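Facilities > Equipment Planning > Minutes > June

STERDEN LABORATORY EQUIPMENT PLANNING GROUP
Minutes of the regular meeting, Thursday, 9:30 a.m.

Chair: Þórarinn Hjaltadóttir

1. Minutes of the previous meeting
Approved with one correction. Under item 4, "Holloway" should read "Eson."

2. Second arm for the household tasks area
The group reviewed quotations from Eson and Holloway. The Eson quotation includes installation and 5 days of on-site training. The Holloway quotation is lower but leaves out the controller, and the delivery date is given only as "autumn." Members agreed that the two could not be compared in their present form.
RESOLVED: Holloway to be asked for a revised quotation with the controller included. Decision held over.

3. Gripper spares
The Chair reported that finger replacements are still being charged to general supplies. It was agreed to open a separate line of $900 for the coming year -- to be reviewed at midyear. Orders above that amount will need the Chair's signature.

4. Cabling and floor space
Stastden has quoted $156 per floor cable cover. Three covers were approved. The request for a second workbench was not supported. The proposer may resubmit with a floor plan.

5. Service contract
The present contract covers parts but not travel. The Chair will obtain terms for a contract covering both and circulate them before the next meeting.

6. Other business
Asset tags are to be applied to new equipment before it is released for use. Purchase requests received after noon on the day before a meeting will be carried to the next one.

The meeting closed at 10:45 a.m.

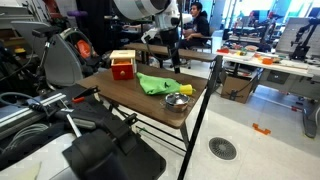

Can a project buy its own gripper fingers from grant funds?
Projects may do so if the grant terms allow equipment parts, and the order must still be entered in the Sterden equipment register.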